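Lists > Bematlow-users > Archive > Thread

Threads Authors Next Previous Search

[Bematlow-users] Uploading clips from the app: limits and drafts

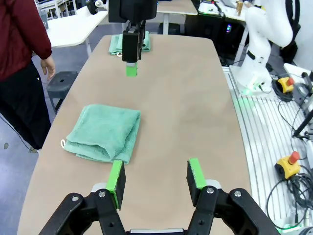

Re: Uploading clips from the app: limits and drafts

From: Tomás Tully
To: Bematlow-users
9th December

Stevo wrote:

> I updated the app last night and now I can't get a clip to go up over
> mobile data. It sits at "waiting" until I get home to wifi and then it
> goes straight through. Before the update it went up on either. I have
> also lost two drafts. They were in the Drafts tab yesterday and the tab
> is blank now. Is there a size limit I should know about, and are the
> drafts gone for good? I had captions typed on both of them and would
> rather not do them again.
>
> Stevo

Stevo,

The mobile data problem is a setting. The update put in a new switch called "Upload on wifi only" and it is turned on by default, even for people who had the app already. Go to your profile, then Settings, then Uploads, and turn it off. Anything marked "waiting" should start within a minute or so. If it doesn't, close the app all the way and open it again. You don't need to cancel the clip and pick it a second time.

On size, the limit is 100 MB per clip. That has not changed. What has changed is when the app checks. It used to let you fill in the title, caption and channel and then refuse the file at the end. Now it refuses when you choose the file. If you are close to the limit, the trim screen shows the size at the bottom while you drag the handles. Dropping the quality from High to Medium in the same screen usually does it for me, and on a phone I can't tell the difference.

Drafts are a longer answer. They used to be kept on the phone. They are now kept with your account, and the old ones have to be moved over. The app only does that when you are signed in, and the update signs some people out without making it obvious. You can still browse and watch, so it looks normal. Check whether your name shows at the top of the profile page. If it says "Guest", sign in, open the Drafts tab and pull down to refresh. Mine came back with the captions in place. The thumbnails were blank until I opened each one.

Please don't uninstall the app before you try this. Drafts that haven't moved yet are still only on the phone, and uninstalling will delete them. Arnholm did that last week and had to start over.

One thing I have not worked out. If a draft was made with the old caption editor and has line breaks in it, the breaks turn into spaces when it moves. Nic Giolla reported the same thing on an older tablet, so it isn't only my phone. I have sent it in through the Help form and had the automatic reply, nothing else so far. If you see it too, send a report with your app version, which is on the last line of the About page. I am on version 17.

Also, the review time after upload is longer this month. Mine have been taking almost 2 days to show as approved. The clip is visible to you during that time but not to anyone following the channel, so don't post the link until the gray clock icon is gone.

Let the list know if the drafts come back.

Tomás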